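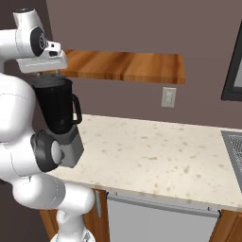 The Blender Problem

Readers of the November issue will recall that the Erketti kitchen had finally been declared boring. We take it back.

The task is simple on paper. The arm takes hold of the blender jar, lifts the jar off its base, and leaves the base on the counter like a civilized appliance. Over a batch of 200 simulated runs at Urnside, it did this nicely until somebody swapped in the new blender model. Then in 63 runs the base came up too, and the arm carried the entire blender out past the counter edge with every sign of confidence. The success checker, which only asks how high the jar is, gave all 63 full marks.

Beril Canpolat found the cause after lunch and was annoyed to have missed it before. The new model had been exported with jar and base as a single rigid body. No amount of careful grasping will separate two things the physics engine believes are one thing. She has split the model and put the joint back. The checker now looks at the base as well, and fails any run in which it leaves the counter.

Our friends at Dandorstead, who have a real arm and a real floor, asked whether they should worry. Mildly. Please don't load any policy trained on the old blender until Lim has posted the replacement. The link in the last bulletin returns a 404, so for the moment you are protected by our web hosting.

Erketti Project News | Questions to the Urnside office | Back to top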